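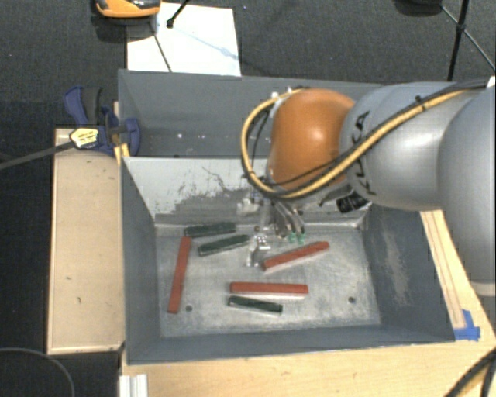

Session 4: The Bin, the Arm and the Person Next to It

Work and Automation, evening course
Notes by Lachlan Ormsby, revised 28 Aug 2022

Welcome back, and thank you for the lively talk at the end of last session, which ran well past closing and which I enjoyed very much. I have typed these notes out in full, as I always do, so that those of you coming straight from a shift can listen and leave the pen in your bag.

Picking things out of a bin

We start with a job most of us would call easy. Red sticks and green sticks lie at all sorts of angles in a metal bin, and a KUKA arm reaches in over them with a gripper pointing down. Put a person there and say "hand me a green one," and it's done before you finish the sentence. Now try to write down what the person did. They found a green one, worked out which end was free, steered clear of the wall and the neighbor, closed their fingers just hard enough and noticed right away if it slipped. I'd like you to stay with that list for a while, maybe on the bus home, and add to it.

People in the trade call this bin picking, and it was a human job for a long time after welding and painting had gone to machines. A welding robot can go to the same spot all day. With a bin, the next part is somewhere new every time, and the arm needs some way of finding it. Look at two of the green sticks near the back wall, how close they are to each other, and think about where you would put your fingers. Then think about the shiny floor of the bin, which throws back pale reflections of its own. A person hardly notices that sort of thing. For a vision system it can be a real nuisance.

Our case: the kitting room at Lorach

Lorach makes hinges and window fittings at its plant in Oklow, and the kitting room is where loose parts are picked out of bins and put together into sets for the assembly line. Until May of last year this was all done by hand. Then the company bought 2 picking cells from a supplier called Zelenák, running a planning program by the name of Jovik, and the room changed a good deal, though in ways that surprised both the managers and the pickers.

The target was 2000 picks in a shift for each cell. That sounded splendid in the meeting. In the first weeks the cells stopped a lot, over small things: a part lying flat against the wall, a tangle, a bin set down slightly off its mark. Each stop needed somebody to walk over, look, reach in (after locking the cell out, please, always after locking it out) and start it up again. One picker told me she had never walked so far in her life, and she used to deliver mail!

What changed for the people

The hands. Nearly everyone I spoke to was glad to see the back of the wrist pain. Reaching into a deep bin all day is hard on the body, and I don't want us to get so clever in this course that we forget to say so.

The pace. Before, the pickers set their own rhythm and chatted across the benches. Now the day comes in bits, quiet for a stretch and then a call from one cell while you are still busy at the other. Several people found this more tiring than the old work, even with less lifting in it.

The skill. A good picker could feel a bad part, a burr or a thin spot, and drop it in the scrap tray without a thought. The gripper at Lorach had no such sense, and for a while the bad parts went down the line and came back as complaints from assembly. It took some arguing before a manual check was put back in, and it went in at a different station, with a new job title and, after more arguing, a better wage.

The say in things. This is the part I care about most, so forgive me if I go on. The pickers knew which bins tangled and how full was too full. They had known it for years. Once somebody from the Zelenák side sat down with them over coffee and asked, the fill limit was changed to 250 parts a bin and the stops dropped off sharply. It was a cheap fix, and it could have been made before the cells were ever switched on.

Words to know for next time

Cell: the robot together with everything it needs close by, such as bins, fixtures, cabling and guarding.
Gripper: the hand at the end of the arm. It is usually chosen to suit the part, so a change of part may mean a change of gripper.
Intervention: any time a person has to step in. Ask who records these, and what they are told to count.
Cycle time: how long one pick takes from start to finish. Be a little wary of any cycle time quoted without its interventions.

To do before session 5

Pick one task from your own workplace that looks simple and write a page on what the person doing it notices. If you can, watch a colleague for a while first (ask them nicely and tell them what it is for). Then add a paragraph on which of those things a machine would need to be told, and who at your place would be the right person to tell it.

Bring your page on paper if you can, as we will be swapping them across the table. I'll bring the Lorach shift sheets, and there will be cake again.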